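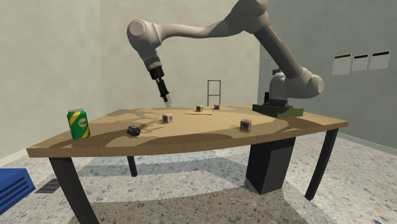 SECTION 4. TABLES AND FLOOR, ROOM 2
Site: Skinia, ground floor
Checked in June against the Kaczmarczyk maintenance schedule

4.1 Tabletop surface. Pass. Grain side sound, no splinters found by hand. Oil finish is thin near the middle - recoat with Herura hard oil before winter.

4.2 Front edge and corners. Comment. Corners are pointed and stand at hip height. Fit corner guards or round over.

4.3 Load. Pass. Table held 140 kg for the full test period. No movement at the joints.

4.4 Leg fixings. Fail. Two bolts turned by hand. Retighten and check again after 300 hours of use.

4.5 Floor. Pass. Terrazzo level, no loose chips. Last sealed by Rorivby; the next coat is due at 3000 hours.

4.6 Lighting at table height. Comment. Reading was 360 lux with all fittings on. Shadows across the work surface lower this in places - take a second reading from the seated side.
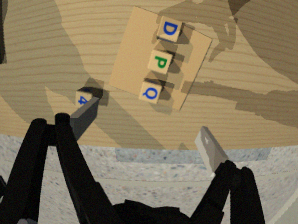
Skinia site office replied that the second reading can be taken any time after 4 p.m., and asked for 4.4 to be closed first, as the table stays in daily use. Bolts are on order.

4.7 Clearance behind table. Not checked. Carry over to next visit.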